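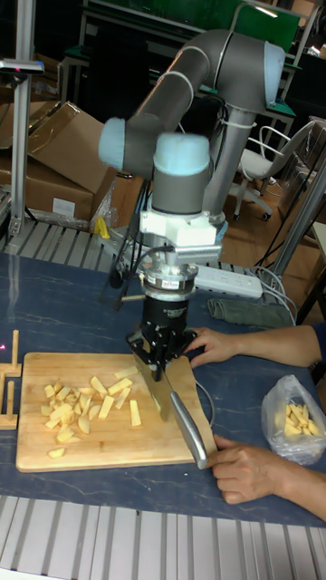

Gemma Russo wrote:

> My Santoros went into the cellar in October looking perfect and now a
> third of them have sprouts as long as my finger. The Brarkovs from the
> same bed are fine. I also fried a panful last night and they went dark
> brown before they were cooked through, and they tasted sweet. Is this
> the cellar, or the variety, or did I dig them too early? I have 176
> pounds down there and would like to save what I can.

Gemma, I had the same trouble the first two winters after we moved to Sterholm. You have two separate problems and they pull in opposite directions, so I'll take them one at a time. Some of this was also covered in message 1457 in the archive, but that thread wandered off into onions.

The sprouting

Santoro is an early potato and it wakes up early. You can slow it down but you won't get it to April the way you will with Brarkov. If the cellar is over 50 degrees in the fall, that is when you lose the time. Mine now spend two weeks in the garage to cure, in the dark with a blanket over the crates, and then go straight to the coldest corner of the cellar.

Check for apples too. Ours used to be on the shelf above and I moved them to the back porch. I can't prove it made the difference, but the next year was better.

For the ones that have sprouted already, rub the sprouts off and look at the potato. If it's still firm, peel it, cut out the eyes and use it this week. If it's soft and wrinkled, or has gone green, I would put it out.
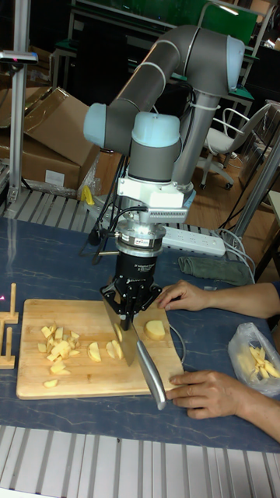 The brown frying

The sweet taste comes from cold. When potatoes sit close to freezing for a while, some of the starch turns to sugar, and the sugar is what browns in the pan. So the cold corner that holds back the sprouts is also spoiling your fries. I keep most of mine at about 42 and bring a week's worth up to the kitchen in a paper bag. After a week or two in the warm they fry better, though not as well as they did in October.

Boiling and mashing don't care. If you have a lot of sweet ones, make soup.

Cutting them up

For frying I cut thick pieces and boil them for 4 minutes before they go near the fat, then let them steam off in the colander with the lid of the pot set loosely on top – a dish towel works too. For the freezer I do the same with chunks, spread them on a tray until they're hard and then bag them. Old potatoes go gray in the bag if you skip the boiling. Slices for a gratin I only do fresh. I've tried freezing those and the texture was like wet cardboard.

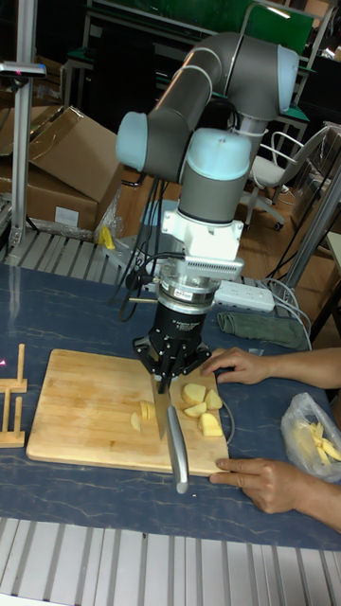
What I'd plant this year

Fewer Santoros. I have 500 square feet in potatoes and now only one short row is Santoro, for eating straight from the ground in July. The rest is Brarkov. I dig those when the tops have been dead for two weeks and the skin doesn't rub off under my thumb.

If you want some of my seed potatoes, let me know before the end of February and I'll set a bag aside. You would have to come and get them, as I won't be driving your way until the roads are better.

Does anyone else on the list have a thermometer in their cellar and a record of the fall temperatures? I'd like to compare.

Ornella Rizzi
Sterholm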